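The woman who runs the front desk at the Piltar, a rooming house of 548 square feet per floor in the old part of town, has lived in the building for seven years. She agreed to talk on the condition that we leave her name out.

She came to Rornero for a job at the Nuveo bakery and stayed when the bakery closed. "I had three weeks of rent and a suitcase," she said. "The owner needed a person who could answer a phone and get up early. I could do both."

Her day starts before the buses run. She sorts the mail, checks the boiler and writes down who is leaving. Most guests stay two nights. A few stay up to three months, and those are the ones she remembers.

"People tell you things at a desk," she said. "I don't give advice. I give them the key and the hours for breakfast."

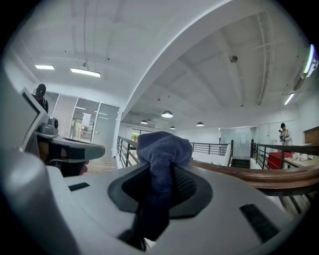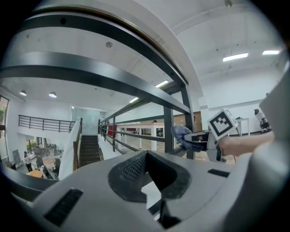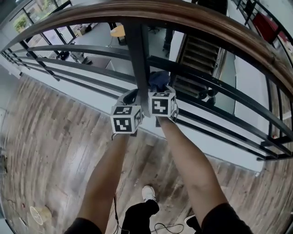

She would like a second person on weekends, and she has asked for one every October. The answer has been the same each year — wait until spring. Meanwhile she does the small jobs herself. A brown, glossy wooden handrail over dark metal is handsome, she said, but it shows every fingerprint, and guests with luggage never use it anyway. What bothers her more is the phone system, an old Ekström that drops calls when it rains.

I asked whether she plans to leave. She said her sister asks her that too. "I tell her to come and visit first," she said. "She hasn't booked yet."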